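From: Kaisu Valtonen
To: Prudstead Sewing List
Subject: Re: Age 4 nightie pattern, sleeve length

Gertraud Pichler wrote:
> I cut the age 4 in brushed cotton and the sleeves come
> down over her hands. Is it the pattern or me?

Gertraud, it's the pattern. The first printing of the Pamano nightie has the sleeve 2 cm too long on every size. Nelli Leinonen found the same with her grandson's pyjama top in December. Take it off at the lengthen/shorten line and leave the hem alone, or the cuff won't fit.
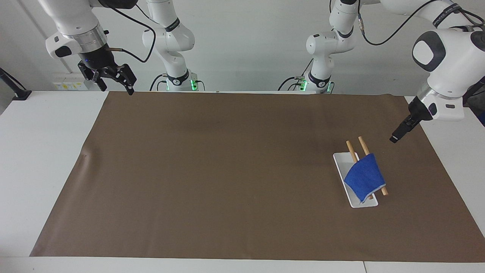 Should the cotton be washed before cutting? Wash it once at the temperature you'll use later, and iron it while damp. Mine lost 4 cm over the length.

I still have ribbed cuffing in navy and mustard if anyone wants some. Postage only. Write to me off list, please.

Kaisu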